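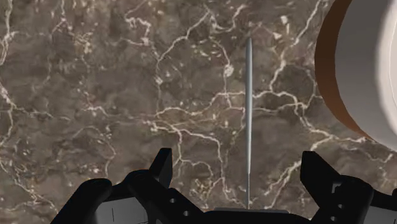
Search this site Go

Print this page | E-mail to a friend

Can It Clear the Table Yet?

My sister wants to know when she can buy a robot that will clear the table after dinner. My answer is still no, and I have worked around these machines long enough to be dull about it.

Most of the practice goes on in simulation now. A gripper hangs over a brown marble surface that exists only in a computer, and it can try the same reach all night without breaking a cup. That is a good way to learn. It is also a very clean kitchen. No one has left a wet sponge on the marble or stacked a bowl on the mail.

Aurelio Nava, who runs the packing floor at Cekum, gave me his log for March. His arm made 2,045 picks on one shift and needed a person 4 times. I would hire that arm. But it picks one carton from one belt under one set of lights, and when the supplier changed the tape it sat idle until Monday.

Yulan Yin at Clullanon thinks I am too gloomy. She says homes will come within two years, starting with laundry. I hope she is right. I have watched her team's machine fold a towel, and it folds a towel well. Then somebody handed it a fitted sheet.

Shops can fix the job to suit the machine. A family won't. Until a robot can walk into a kitchen it has never met and put the forks away, I would keep the dish rack and spend the money on a better dishwasher.

Related items
Vonine cuts price of floor scrubber
Pan opens second test kitchen
Letters: My robot vacuum and the stairs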